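Briniler Opens a Weekend Tea Counter in Udmont

UDMONT, 3 October 2018

Hi, it's Liam Birkett. I own Briniler, the little tea shop next to the old post office, and I've got news I've been sitting on since March. We're opening a tea counter! A proper one, with stools and a kettle that doesn't trip the breaker, in the back half of the shop where the boxes used to live.

If you've bought tea from us before, you know how it goes. You come in for a bag of black tea, I talk you into smelling six other things, and then you ask if you can try one and I have to say no. I've hated saying no. From now on the answer is yes, every weekend, from opening until we run out of clean cups.

The counter has 16 seats. You pick a tea from the wall, we brew it in front of you, and you can stay as long as you like (within reason — my sister has already tested the limits of this). A pot is four dollars for most of the list. The rare stuff costs more and it's marked on the board, so you won't get a surprise at the register.

We're starting with teas from two growers I've been buying from for years. Valtamari sends us a smoky black that tastes like a campfire in the best way, and I drink far too much of it. Peng is our green tea supplier, and their spring picking is sweet and grassy and goes cold beautifully if you forget about it, like I always do. We bought 199 tins of the spring picking and I don't expect them to see the new year.

There will also be food, but not much. Shortbread, a lemon loaf, and a seeded cracker for people who think shortbread at ten in the morning is wrong. Everything is baked here in Udmont. If you have allergies, please ask at the register before you order and we'll get out the ingredient cards.

A word about cups, as I've been asked more than once. We're using small ones on purpose. Tea cools fast in a small cup, you pour again, and the second and third pours taste different from the first. I wanted people to notice that.

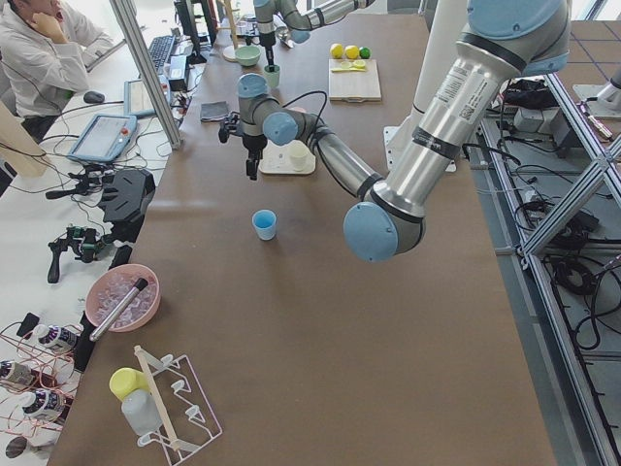

You can bring your own cup too, and we'll knock a little off the price of your pot. Please rinse it first!

For groups, I'm setting up tasting evenings once the counter has found its feet. Each one will cover four teas, with plenty of time for questions, and you'll go home with a small bag of your favorite. We've got some 700 people on our mailing list already, so they'll hear the dates first. If you'd like to be on it, leave your email at the register or send us a note through the website.

The shop itself isn't changing. Loose tea is still sold by weight, the refill discount still stands, and the dog is still not for sale.

About Briniler: Briniler is an independent tea shop in Udmont selling loose leaf tea, pots and strainers. The new counter is open weekends only.

Press contact: Liam Birkett, owner. Call the shop during opening hours or drop by — I'll put the kettle on.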